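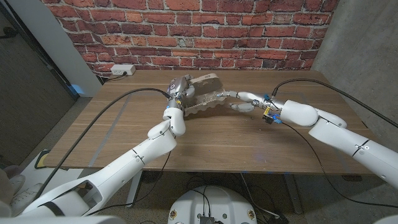 Has anyone paid for one of those "breathable" brick sealers and come out ahead? The Tirncombe rep quoted me $900 for one room and swears it stops dust for good. I don't buy it. Red brick with pale gray mortar, like the wall behind the table there, has been left bare in plenty of houses without a coating. He also said I'd need a second coat in 24 months, so how is that "for good"?
Posted by ekalby_attic

Samran Thaweesak wrote:
I used it in April. Dust is down. Worth it to me, and my wife quit complaining about the shelves.

mkhize_fan wrote:
Down compared to what? Did you vacuum the wall first? That's most of the job right there. I'd want to see one side done and one side bare.

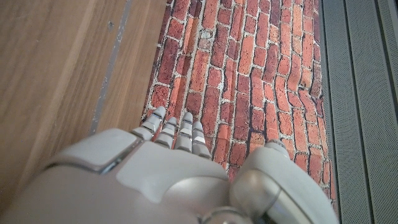 Page 2 of 14

Samran Thaweesak wrote:
Yes, I vacuumed. I'd vacuumed before too, and it came back every time. Not everything is a scam.

ekalby_attic wrote:
Didn't say scam. I said $900. Hernthorpe wanted up to $3000 for the same room and couldn't tell me what was in the can — that one I would call a scam.

mkhize_fan wrote:
Ask both of them for the data sheet. If the mortar is crumbling, fix the mortar. Sealer won't hold it together.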